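The Red Cloth

We called the robot Dollia. The name was on the door of the club before I joined, and nobody could tell me if it was the name of the robot or of the club, so I used it for both.

In September the teacher gave us one task for the competition in Prikia. The robot must take a red cloth and put it in a basket. I laughed when I heard it. My grandmother had done laundry for a hotel with 228 beds, and at the age of 9 I could fold a sheet with her, walking toward her and away from her like in a dance. I thought that I knew everything about cloth.

The first week taught me how little I knew. A cup has one shape, and a cloth has a new shape each time you let go of it. The fingers closed on air, or on the sofa. When they did take the cloth, they took it by a corner so small that it slipped away before the basket.

There were four of us. The oldest boy wrote the program, and the twins took care of the cables, which were many. I had the work that no one wanted. I moved the arms by hand, slowly, so that the robot could learn the movement from me. We needed 600 good tries. I wrote each one in a notebook with a green cover, and beside the bad ones I made a small cross.

By the fifth evening my shoulders hurt and I did not talk much. The oldest boy said the number aloud after every try. I asked him to stop, and he said it more quietly.
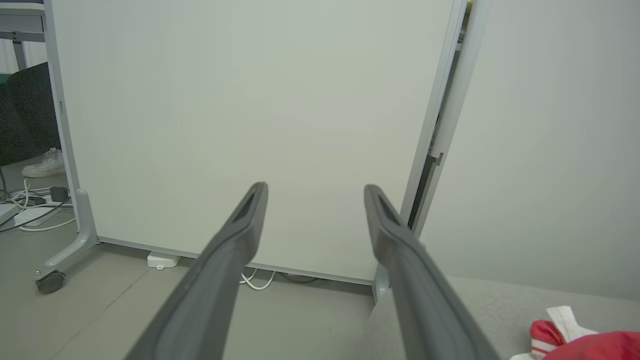
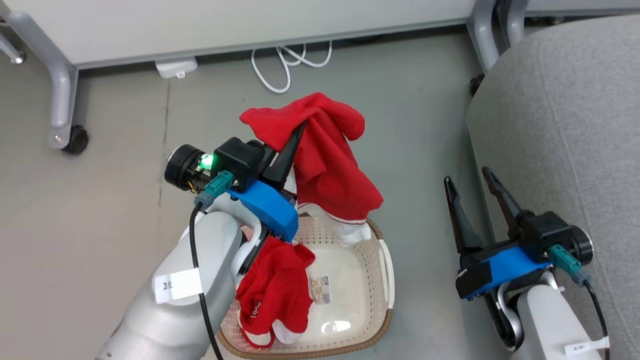
Why is cloth harder for a robot than a box?

Cloth bends and folds in a different way each time it is touched, so the robot cannot count on finding it in the same shape twice.

I wrote these two lines on the first page of the notebook, for the judges. The teacher read them and asked me what I do when I cannot count on a thing. I said that I go slowly and I look. She gave me back the notebook and went to make tea.

That night I telephoned my grandmother. I wanted to know how she picked up a wet towel from the pile without looking. She was silent for so long that I thought the line was broken.

"I take it in the middle," she said. "Then it hangs by itself, and I see what it is."

The next day at four I came before the others. I did not tell them about the call. I moved the left arm over the cloth, a little higher than before, and I took it in the middle. I carried it to the basket and opened the fingers. Then I did it again, and again, until my notebook had a whole page without a cross.

The oldest boy came in with his coat still on. He stood behind me for a while.

"Who showed you this?" he asked.

"Dollia," I said, and I turned the page.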